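打印本页 | 邮件发送给朋友

Skella 灰色床笠(附同系列枕套说明)

先说一句,这款床笠我自己店里卖,自己家里也铺,所以下面写得有点啰嗦,着急下单的朋友直接拉到最后看尺寸和价格就行。

Skella 是我们 Manole 家居铺里卖得最久的一款纯色床笠。刚开始进货的时候我其实挺犹豫的,灰色嘛,怕大家嫌闷,结果两年下来回头客最多的就是它(我妈都买了,还是自己付的钱!)。到现在店里一共卖出去 3,416 条,其中有不少是一次拿两条换着洗的。

面料是全棉斜纹,摸上去比较扎实,不是那种滑溜溜的手感。喜欢冰丝、天丝那种贴着皮肤凉凉的朋友,可能会觉得它有点“干”,建议看看我们另一款 Hisitz。我个人睡觉爱翻身,滑的床单一晚上就跑到腰底下去了,斜纹的就老实很多。新的第一次下水会稍微硬一点,洗过几回就软下来了,别急着给我留差评呀。

四周是一整圈松紧,四个角另外加了一道宽的。套的时候先套靠墙的两个角,再拉外面两个,一个人也能搞定,我基本一首歌的时间就铺完了。拆下来洗的时候反过来就行。

颜色问得最多!这个灰是中灰,偏一点点暖,配白色床架、原木色的家具都很顺眼。显示器不一样,看到的多少有些差别,实在拿不准可以找我要一小块布样,邮费你出,布样我送。
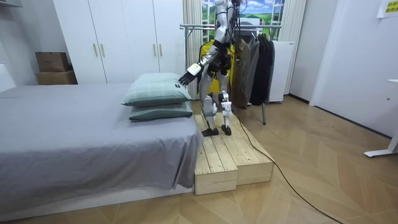
灰色床笠铺在白色床座上,床头叠放两个枕头。

再说说垂边。有朋友喜欢绷得紧紧的酒店风,也有朋友喜欢侧面松松地垂下来,带一点自然的褶子。我自己是后面这一派,所以拍照从来不熨。想要平整的话,选和床垫厚度最接近的那一档,晾到八成干就套上去,用手抹几下,边上会服帖很多。如果床垫上还加了一层薄垫子,厚度记得一起量进去,这个真的很多人忘。

枕头我习惯两个叠着放,白天靠着看书,晚上抽走一个。枕套是单卖的,床笠的价格里不含枕套,也不含枕芯,下单前看清楚哦。同系列的枕套是信封口,没有拉链,脸不会蹭到硬东西。

关于洗涤:水温别太高,深色浅色分开,普通洗衣液就好,不要用漂白剂。烘干机可以用低温,不过松紧带老是高温烘会没劲儿,我家那条就是被我偷懒烘松了一个角,后来自己拆开换了一根。晾在阴凉通风的地方最稳妥,大太阳底下暴晒久了,灰色会发黄。

会不会起球?我自己那条洗到现在,睡得最多的那一块有一点点细毛,没成球。家里有猫狗的朋友要有心理准备,灰色不太显脏,可是白毛特别显,门口那个粘毛滚筒得备着。

尺寸有单人、双人和加大三种,高度能包到常见的厚床垫。要是你家床垫特别厚,或者是圆角、异形的,把长宽高量好发给我,我请 Driltard 那边的裁缝师傅单独做,定做要等 6 天才能发货,做好了不退,这点先讲在前面。

双人的现价 347 元,单人和加大的价格点规格就能看到。买两条的话包装会合并成一包,少用一个纸盒。现货一般隔天寄出,碰上周末顺延。

退换:没下水、没剪标的都可以换尺寸,来回运费各出一半。洗过以后如果发现开线,拍张照片给我,我补一条新的给你,旧的也不用寄回来,拿去垫个猫窝什么的都行。

本页更新于2025年6月18日,星期三。这次改的是定做的等待时间,之前写短了,不好意思!

有别的想问的就给店里留言,我晚上回得比较快。

打印本页 | 邮件发送给朋友 | 邮件联系店主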